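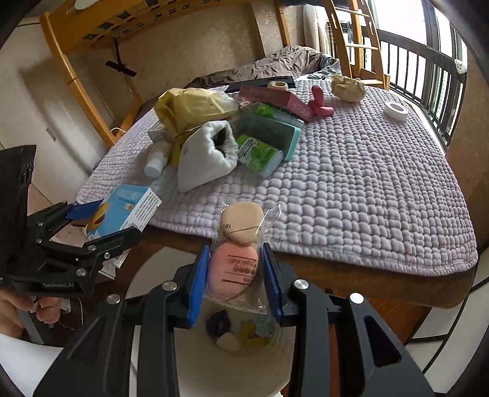
Vertebrate Paleontology: Reading the Fossil Record
Handout 4: How Remains Become Fossils, and What Is Lost on the Way

Course lead: Olaia Lozano
Laboratory supervisor: Nigel Blackburn

This handout accompanies the fourth lecture and the first laboratory session. Students are expected to have read it before the laboratory. The terms introduced in Sections 2 and 3 will be used without further definition for the remainder of the course.

1. Scope

The study of what happens to an organism between its death and its recovery by a collector is called taphonomy. It covers decay, scavenging, transport, burial, chemical change in the sediment, and the exposure of the rock at the surface. Every stage removes information. Some stages also add features that may be mistaken for anatomy, and a large part of this unit concerns the recognition of such features.

The lecture considers marine reptiles and bony fishes for the most part. Land animals are treated in Handout 5, where river and cave deposits are discussed together.

2. From death to burial

A carcass in water may sink at once or may float. Gases produced during decay can keep a body at the surface for days or weeks, and parts are shed as the soft tissue weakens. The lower jaw, the skull and the ends of the limbs are commonly lost first. A skeleton found without its jaw should therefore not be described as scavenged on that ground alone.

Once on the sea floor, a carcass is affected by four main factors:

Temperature. Cold water slows decay.
Oxygen. Low oxygen excludes most burrowing animals and larger scavengers, although bacterial decay continues.
Pressure. At depth, the gases of decay are compressed, and a sunken carcass is less likely to rise again.
Rate of burial. A body covered quickly is protected from currents and from most animals that would disturb it.

Students often give oxygen too much weight. Low oxygen alone does not preserve soft tissue. It allows a carcass to lie undisturbed long enough for minerals to form, and those minerals must still form before the tissue is gone.

Articulation is the degree to which bones remain in their life positions. The course uses four grades: complete, partial, associated (bones separated but clearly from one individual) and isolated. Please use these words in laboratory reports and avoid "intact," which has been used in too many different ways in the older literature.

3. Chemical change in the sediment

Bone consists of a mineral, a form of calcium phosphate, and a protein, collagen. After burial the collagen breaks down, and the small crystals of the mineral grow larger and take up elements from the surrounding water. Fluorine, uranium and the rare earth elements are typical. The open spaces within the bone may then be filled by calcite, pyrite or silica.

It follows that the common statement "the bone has turned to stone" is inexact. In many fossils much of the phosphate mineral is still present in altered form, and the visible weight and color come from material that has been added. True replacement does occur, but it must be shown by analysis in each case.

Concretions deserve separate mention. These are hard, rounded bodies of rock that form when minerals cement the sediment around a center, which is often a carcass. A concretion that forms early may hold a skeleton in three dimensions while the surrounding mud is flattened. The Gelel shale specimens used in this course come from such concretions, and the difference between them and the flattened material from the same beds will be plain when the two trays are compared.

4. Reports of original soft tissue

Claims that organic material has survived in very old fossils require particular care. A report is stronger when several independent methods agree, and weaker when it rests on shape alone. The following should be asked of any published account:

Was the sediment around the fossil tested in the same way as the fossil?
Were the samples handled with clean tools and stored apart from modern material?
Could bacteria, glue or consolidant explain the result?
Have the results been repeated in a second laboratory?
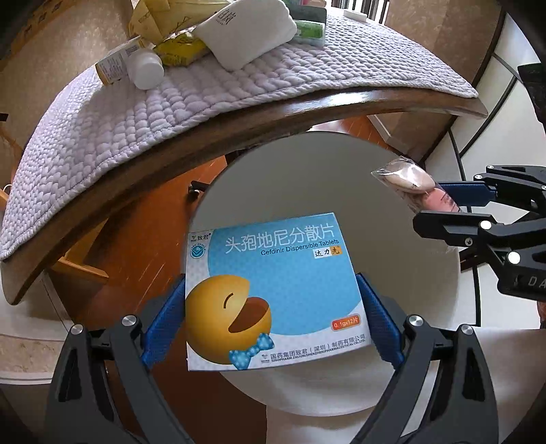
The third question is the one most often passed over. Many museum specimens were treated with animal glue or shellac in earlier periods, and the treatment was not always recorded. Hayley Furnival will speak on this point in the second half of the lecture, using the conservation files of the Bellamy collection – several of which show three or more treatments on a single bone.

Dark films that outline a body are a related problem. Some contain pigment from the skin, some are the remains of bacterial mats, and some are mineral stains without any biological origin. Under the electron microscope, pigment bodies and bacteria may be similar in size and form. Chemical evidence is needed to separate them.

5. Laboratory session

The session lasts 108 minutes without a break. Students work in pairs. Each pair receives one tray from the Trunell quarry series, a hand lens, a steel rule and a recording sheet. The first 60 minutes are given to description and drawing, and the remaining time to the comparison of thin sections under the microscope.

For each specimen, record the following in this order:

Tray and specimen number
Grade of articulation
Surface condition (fresh, weathered, abraded)
Evidence of crushing, and its direction
Mineral fill, where a broken surface allows it to be seen
Any sign of glue, paint or restored parts

Drawings should be made in pencil with a scale bar. Shading is not required. Interpretation belongs on the reverse of the sheet and must be kept apart from the description.

Specimens are to be lifted with both hands and held over the padded tray at all times. They must not be wetted. Food and drink are not permitted in the laboratory, and bags are to be left on the shelves by the door. Any breakage, however slight, should be reported to Nigel Blackburn during the session so that the fragments can be kept together.

6. Written work

The report for this unit is limited to 500 words, excluding the recording sheet and figure captions. It should state the most likely sequence of events from death to collection for one specimen from the tray, with the evidence for each step. Where two sequences fit the evidence equally well, both should be given. A report that leaves a question open on good grounds will not lose credit for doing so.

The report carries 50 percent of the mark for the unit. The remainder is awarded for the recording sheet and for the short test in March.

Questions on the content of the lecture may be addressed to Olaia Lozano. Requests for extensions go to Glenys Tunstall in the teaching office, in writing and before the deadline. Ankit Pant will hold a drop-in hour at 4 p.m. in the Lullano Room on the afternoon before the reports are due, and thin sections may be viewed again at that time.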